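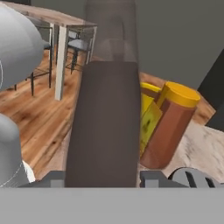
Brown cylinder, matte finish

Munro Kitchen Finishes: FAQ

Which sheen hides scratches best?
Matte. Gloss shows fine marks sooner.

How long before a Pellell topcoat can be wiped?
41 hours at room temperature. Use a soft cloth and plain water.

What does one can cover?
Roughly 1000 square inches per coat. Two coats are required on bare wood.

Can I order a color match?
Yes. Quote code 3594 and send a sample chip to Herman Pattinasarany.

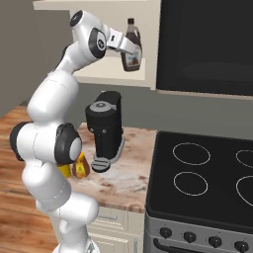 Returns
Unopened cans only. Tinted cans are final sale. Orders placed before 30th January follow the old terms.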